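Monday, April 16, 2018

I finally learned to fold a proper dumpling!! It only took me 15 years of eating them and one very patient teacher.

Rajkumari Bajpai runs a little evening class above the Kidotari market, and I signed up for five weeks of it on a whim. Best whim I've had in ages. The first week we didn't fill a single thing. We just made dough, rested it, rolled it, balled it up and rolled it again. My arms hurt the next day (happy hurt, mostly) and I came home with flour in my shoes.

What I've been getting wrong at home is the water. I always used cold, straight from the tap, and then wondered why my wrappers kept springing back at me. For steamed dumplings she uses water just off the boil, stirs it in with chopsticks, and lets the dough sit covered for 20 minutes. It goes soft and stretchy like an earlobe – her word, and she's right!
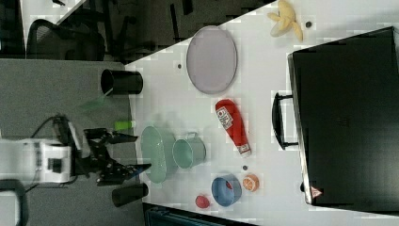
Green dish, white table.

Then there's the pleating. I'd watched so many videos and my dumplings still looked like crumpled receipts. The trick for me was to keep the back edge perfectly flat and only pleat the front, pushing each fold toward the middle with my thumb. Once my hands got it I couldn't stop. I made over 70 on Saturday and froze most of them on a tray before bagging them up, so they don't stick together.
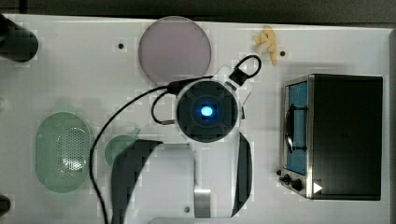

For filling I'm loyal to cabbage and pork with a lot of ginger, but the one I keep thinking about is the potato and green chili that Rajkumari grew up with. You mash the potato while it's hot, add cumin and a squeeze of lime, and let it cool all the way before it goes anywhere near the dough. So good with the burnt garlic dip.

Next up is soup dumplings, which scare me a bit. The new class starts in May and I've already put my name down. If you have a favorite filling, leave it in the comments, I have a whole empty freezer drawer waiting!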